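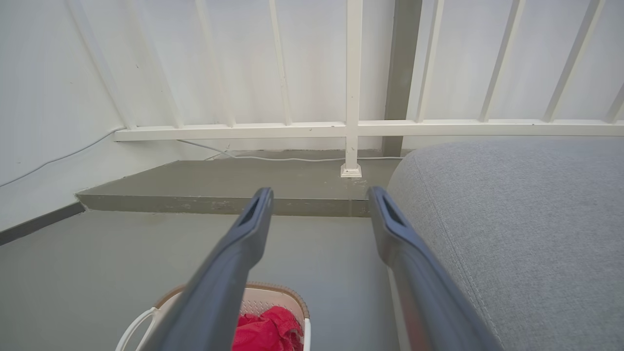
Questions I get about the phrasal verbs course

I'm Rosângela Mendonça and I teach English online, mostly to adults who already speak it pretty well but freeze up when somebody says "put up with." I answer the same emails over and over (I don't mind!), so I've gathered them on one page.

What level do I need to be?

Intermediate. If you can read a short news story and get the main idea, you're fine. The first unit is all "get" and "take," and most people know more of those than they think. If you're a beginner, start with my prepositions pages and come back in a few months.

How is the course set up?

There are 5 units, and each one has a reading, a list of verbs, and a bunch of rewriting exercises. You get a sentence like "They canceled the picnic" and you have to say it with "call." The answer is "They called off the picnic" or "They called the picnic off" — both get full marks.

So when can I split the verb and when can't I?

This is the big one. With a lot of phrasal verbs you can put the object in the middle or at the end: "turn off the radio," "turn the radio off." But if the object is a pronoun, it has to go in the middle. "Turn it off" is right, and "turn off it" is wrong every single time.

Then there are the ones that never split, like "look after" and "run into." You say "I ran into her at the library." If you say "I ran her into at the library," people will wonder what you mean. And three-word ones such as "look forward to" almost always stay together. I mark each verb in the list with an S or an N so you don't have to guess.

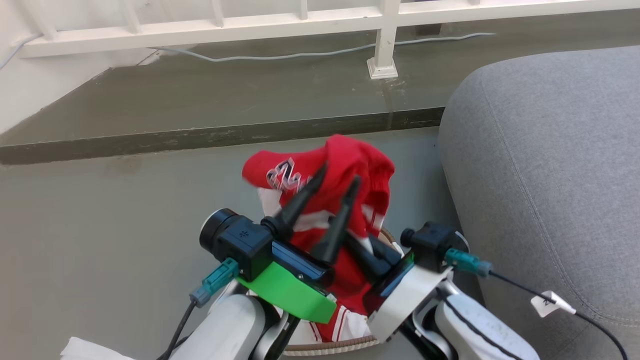
Photo: Etenesh Belay

Do I have to learn all 1,207 verbs in the big list?

Oh goodness, no. The big list is for looking things up. The 200 with a star next to them are the ones I'd study, and even those I'd take slowly, a handful at a time. Rafsan Mondal, who took the course last April, wrote his into little stories about his neighbors and sent them to me. I loved those.

Why does "pick up" have so many meanings?

Because English is messy! You can pick up a coat, pick up your kids, pick up a language, and pick up a cold. I teach these as separate entries, each with its own sentence. Please don't try to find one meaning that covers them all — you'll go a little crazy.

Is it "log in" or "login"?

The verb is two words: "I can't log in." The noun is one: "I forgot my login." Same with "back up" and "backup," "work out" and "workout."

Are phrasal verbs too casual for work emails?

Some are. "We'll look into it" is perfectly fine in an office. "He chickened out" probably isn't. Unit 2 has a whole page of pairs, so you can see "put off" next to "postpone" and pick the one that fits.

I think there's a mistake in the answer key. Who do I tell?

Me, please. Arlindo Seixas found that I'd marked "get over" with an S in Unit 4, and he was right, so it's fixed now. Send me the unit and the sentence number and I'll check it.

Can I print the exercises for my own class?

Yes, go ahead. Just leave my name at the bottom of the sheet.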